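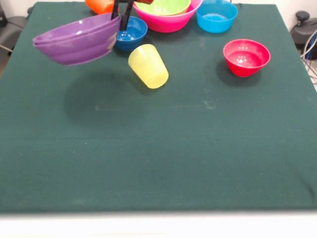
Druranley Tabletop Arm, Two-Finger Kit

Clears the table. Stacks bowls. Slowly.

$669 per month, 2 month minimum. In stock, ships from Zunthorpe.
Item updated 2022-08-31

Overview

One arm, one two-finger gripper, clamp base, control box, cables, software license. Made for people who want to find out how much table clearing and dish sorting a machine can take off their hands right now. Short answer, some of it. Long answer is the rest of this page, please read before ordering, it saves us both a phone call.

The kit picks up light plastic bowls and cups by the rim, nests them, and moves them to a spot you set. Nested bowls can be lifted together if they sit snug. It doesn't wash, scrape or dry anything. It doesn't know if a bowl is clean. You still need a person in the room.

What it can do today

Single bowls, upright, with space around them: good. This is the job it's best at and where you should start.

Stacking by size: good if you teach it the set first. Mixed sets from different makers, less so. Rims that are close in size will jam and it'll let go and try again.

Stacks: two bowls fine. Three depends on the bowls. Don't go higher, the bottom one drops out.

Sorting by color: works with strong solid colors. Purple, red, hot pink, lime, no trouble. Pale or see-through plastic is harder, and two blues in one set will get mixed up under warm bulbs.

Cups on their side: so-so. A tipped cup rolls when the finger touches it. The April software update added a slower approach for this and it helps. Expect some misses anyway.

Bowls touching each other: so-so. It will try to push them apart first. Takes a while.

What it can't do yet

Glass. Ceramic with any weight to it. Anything with food or liquid in it. Forks and spoons lying flat on a hard table. Loading a dishwasher rack (we get asked every week, no, not yet). Wiping down. Anything where a kid or a pet might reach in.

Speed

Plan on 14 seconds per pickup with default settings, longer for tipped cups. A person clears the same table before the arm has done its second bowl. If speed is what you need, don't rent this. Customers who like it run it in the background, or they're testing whether a bigger setup makes sense for a break room or a packing bench.

Shop-floor use

Same story as the kitchen table. Small light parts, tubs, caps, empty bins with a thin rim, OK. Imaria bench feeder works with it, ask for the adapter plate. Oily parts slip. Bags and anything floppy, no. We won't quote it for a line that can't stop and wait.

Surface and setup

Use a cloth. Felt or something close to it, one plain dark color, draped over the front edge so it stays put. Bare shiny tabletops throw glare and the fingers skid when they touch down. Dark green is what we ship, and bright plastic stands out well on it. Lint and scuffs are OK. Deep wrinkles aren't, smooth them out or the height reading will be off.

Keep the near part of the table clear for drop-offs. Chairs back from the arm side. Route the cables away from anything on wheels.

Overhead light is best. Strong shadows under a lifted bowl can be read as a second object, if you see it going after nothing, move the lamp.

Clamp to a table that doesn't wobble. Folding tables wobble.

Specs

Payload at the fingers: 300 g
Fingers: 2, dark, replaceable pads
Grip style: rim pinch, from above
Mount: edge clamp
Power: wall outlet, adapter included
Software: Borkowska Pick, license included during rental
Teaching: by hand or from the laptop (laptop not included)
Noise: you'll hear it, fine for an office
Use: indoors, dry

In the box

Arm with gripper fitted
Control box and power adapter
Cable set
Edge clamp and hex key
Green felt cloth
Spare finger pads
Stop button on a lead, keep it within reach
Quick start sheet

Dishes aren't included. Cheap kids' bowls in solid colors are what we'd suggest to start with. Ridged sides are fine.

Questions we get

Can it run overnight? No. Someone has to be there.

Does it learn on its own? No. You show it the bowls, you set the spots. New bowls means showing it again, takes a few minutes each.

Will it scratch the bowls? Pads are soft. Worn pads will mark glossy plastic, so swap them when the edges go.

What happens when it drops one? It stops, looks again, and retries. After the third miss it parks and beeps untill someone clears it.

Can I buy it outright? Not this version. We change the fingers too often.

Is it worth it for a home? For most homes, no. If you like tinkering, or if lifting and reaching is hard for someone in the house and you want to see where the tech is, then a short rental is a fair way to do it. Talk to us first.

Rental terms

Billed monthly. Deposit taken at checkout, back after inspection. Return shipping is on us if you keep the orignal crate. Broken fingers are covered, spills in the control box aren't. Extend any time from your account page.

Goes with

Imaria adapter plate
Druranley wide finger set (for bigger rims, same payload)
Spare felt cloth, green or black
Borkowska Pick extra seat

Add to quote
Ask about this item
Download quick start sheet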